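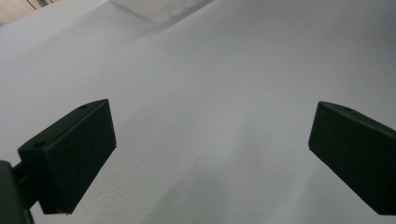 1/ the pantry thread, as threatened

OK so I've been putting off sorting the dry goods since before we moved to Priscombe, and this morning I finally did it. Coffee first, then no excuses. I'm going to post as I go because if I write it down I'm less likely to wander off and start on the bathroom cupboard instead.

2/ Ground rules for myself. Everything comes out. Everything gets looked at. If I can't say what I'd cook with it in the next month, it goes in the giveaway box. (I have already broken this rule for a jar of juniper berries. They're staying. Don't ask me what for.)

3/ For those who missed the last thread: the kitchen here has one tall cupboard and one very deep shelf, and the deep shelf is where food goes to retire. You put a bag of lentils in front, then another bag of lentils in front of that, and in July you're buying lentils because you think you've run out.

4/ I have five bags of lentils.

5/ Flours are done. I had rye, two kinds of whole wheat, rice flour and something in a paper sack that I'm going to call "beige." Beige is in the compost. The rest went into the square Fjeld tubs I got secondhand, and I'm so happy with them! They stack, the lids come off without a fight, and they fit the cupboard depth with a bit of room left over.

6/ Somebody asked what size to get. I'd say get fewer big ones than you think you need. My big tubs are half full of air and the medium ones are crammed. If I was buying again I'd get nearly all medium.

7/ Spices took forever. I sorted them by how often I reach for them instead of by the alphabet, which I know will upset some of you. Cumin, paprika, chili flakes, cinnamon at the front. Cardamom behind. Cloves way at the back with the juniper berries, keeping each other company.

8/ Lunch break. Rice and a fried egg, eaten standing up. Which brings me to the next shelf - the rice toppings and seaweed and noodle stuff, the only part of this whole job I was looking forward to.

9/ There's a Japanese grocery inside the Parnell arcade and I can't be trusted in it. I go in for soy sauce and come out with a full tote. Last time the receipt was over 40 dollars and I'd forgotten the soy sauce.

10/ My favorite find in the whole pile:

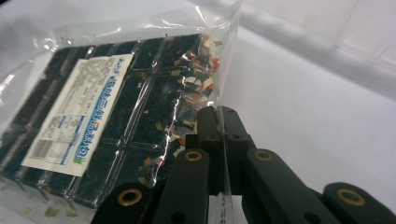 Seasoning in its own little grid, with what looks like chopped seaweed in the squares and a colorful furikake sort of mix next to it.

11/ I mean, look at it. It's like a paint box for rice! I like the white and orange bits up in the corner best, they look so cheerful next to all that dark green.

12/ I can't read the label, so I'm going to try one of those translate apps on the small print before dinner. My guess for the colorful ones is egg and sesame and some kind of vegetable. If you read Japanese and know this kind of thing, please tell me what I've got and what you put it on.

13/ Replies so far: hot rice (obviously), buttered noodles, popcorn, and one vote for cottage cheese that I'm going to need some time with. The popcorn people are very insistent. There are so many popcorn people.

14/ Question for the group - once you open something like this, do you keep it in the bag with a clip or move it to a jar? My kitchen gets steamy and anything with seaweed in it goes limp on me. I'm leaning toward a jar with one of those little packets from a snack bag thrown in, but I'd hate to tip it all out and mix everything up.

15/ Update: consensus is clip, then the bag goes inside a tub with a tight lid. Good, I have a spare medium one. It's going on the shelf at eye level where I'll see it every time I make rice.

16/ Noodles: soba on the left, udon on the right, ramen bricks on top. One packet of glass noodles that predates the move. It looks fine? I'm soaking it tonight and we'll find out.

17/ Giveaway box is full. Three of the five lentils, a can of water chestnuts, two boxes of herbal tea I've tried to like, and an unopened jar of chutney. It's going to the Posdale food shelf tomorrow and I've already put it by the front door so I have to step over it.

18/ Labels are masking tape and marker. I know there are prettier ways. I've watched the videos. But tape peels off when the tub changes jobs, and my tubs change jobs a lot.

19/ Still to do: the oils and vinegars, which are sticky, and the baking drawer, which is mostly sprinkles. Not today though. My back is done and I've got rice on.

20/ Egg again for dinner, and I'm opening the seaweed. Send me your popcorn ratios in the meantime.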